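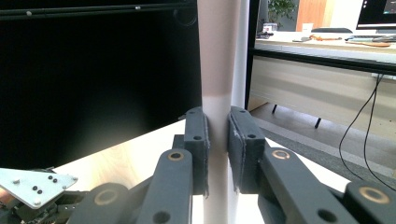
FOR IMMEDIATE RELEASE
March 9, 2026

Kokholm Asks Housewares Sellers to Show Their Work on "Space-Saving" Claims

Small kitchenware maker drops the phrase from its own packaging and publishes the measuring method it will use instead

Kokholm, a maker of racks, stands and shelf goods for small kitchens, said today that it will stop printing the words "space-saving" on its boxes, hang tags and web pages. The change covers the full Kokholm line, including mug trees, plate racks and the Flekero range of under-shelf hooks. New packaging starts shipping in May.

The company has used the phrase for years. It has also never been able to say what it means. When staff went back through old product files to find out how the claim had been checked, they found sketches, a few price sheets and a note reading "saves space (see box)." The box said the product saved space.

Kokholm does not believe it is alone in this. The company bought 23 storage products from its own shelves and from competing sellers, all of them sold as space-saving, and measured how much counter or cabinet room each one took up when loaded and when empty. The results were mixed at best. Several of the products took up more room than the things they were meant to hold. One drawer insert worked well in the drawer it was designed for and badly in every other drawer tried. Kokholm's own two-tier plate rack did poorly, and the company is reviewing whether to keep selling it.

Part of the trouble is that space is an easy thing to be vague about. A mug tree moves cups up off the counter, and its base is usually smaller than the patch of counter the same cups would cover. But the arms reach out past the base, and nobody can set a toaster where a handle is hanging. A fair figure would count the whole circle the arms sweep, from the tabletop up. Most product pages, Kokholm's included, give the width of the base and leave it there. 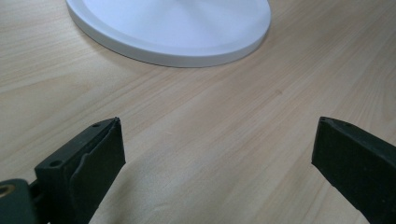 Height is left out even more often. Plenty of kitchens have upper cabinets that hang low over the counter, and a tall stand that will not fit beneath them ends up on the dining table. That may suit some households fine. It is hard to call it saving space.

Starting with the new packaging, each Kokholm product will carry three plain measurements: the area it covers when empty, the area it covers when full, and the clearance needed above it. For items with arms or hooks, the loaded figure will be taken with ordinary mugs facing outward. The method was written by Semple, a product testing shop hired and paid by Kokholm. Readers are free to weigh that as they like. The full method will be posted on the company's website, along with the test results, so that anyone with a tape measure can repeat it.

Kokholm is making no promise that the new numbers will help people buy better storage. Shoppers have been handed a lot of numbers already, and many of them go unread. The company also has no evidence that a rack or a stand makes a kitchen tidier over time. In a survey of 500 past customers, 100 said they no longer used the Kokholm product they had bought. The survey did not ask why, and it should have. It also reached only people who had agreed to get email from the company, who may be kinder to it than most.

There is a cheaper fix that housewares companies seldom bring up. A household with more mugs than it uses can give some away. Kokholm sells mug trees and would like to go on selling them, but a customer who owns a dozen cups and drinks from the same two every morning probably does not need one. The new product pages will say so in a short section titled "Before you buy."

The response from the trade has been cool. Torix, a distributor that carries Kokholm goods, was shown the plan ahead of this release and agreed to have its reply included.
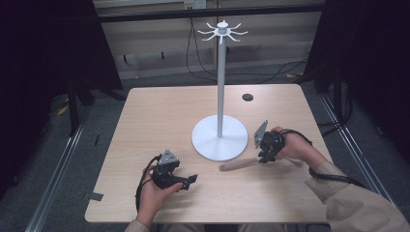

Torix said it would accept the new boxes but doubted they would last, arguing that shoppers pick a stand because they like how it looks and will not stop in an aisle to compare loaded area with empty area. It added that "space-saving" is understood by most people to mean "tall and thin," and that taking a harmless phrase off the box could cost sales without teaching anyone anything.

Kokholm thinks the first point may well be right. On the second, the company would note that if the phrase means tall and thin, the box could say tall and thin.

A first run of 1,000 relabeled mug trees will go out in May to test whether the boxes sell any differently from the old ones. Kokholm will publish the outcome whether or not it favors the change. If sales fall, the company will say by how much. It will not go back to the old wording on the strength of one slow season, though it does not rule out dropping the measurements if it finds that customers ignore them.

Stock already in stores will not be recalled or restickered. Customers who bought a Kokholm product because of the space-saving claim, and who feel it did nothing of the kind, may return it to the company with proof of purchase for a refund of the price paid. Return postage is included. Products bought secondhand are not covered, and neither are items bought from other makers, however badly they fit.

Kokholm is also asking other sellers to publish their own loaded measurements, by whatever method they choose, as long as the method is printed somewhere a customer can find it. The company has not drawn up a pledge or a seal for them to sign up to. There are enough seals on boxes.

About Kokholm
Kokholm designs and sells kitchen racks, stands and hooks for apartments and small homes. Its products are sold online and through independent housewares stores.

Media contact
Kokholm Press Office
Test results, the Semple method and samples of the new packaging are available to reporters on request.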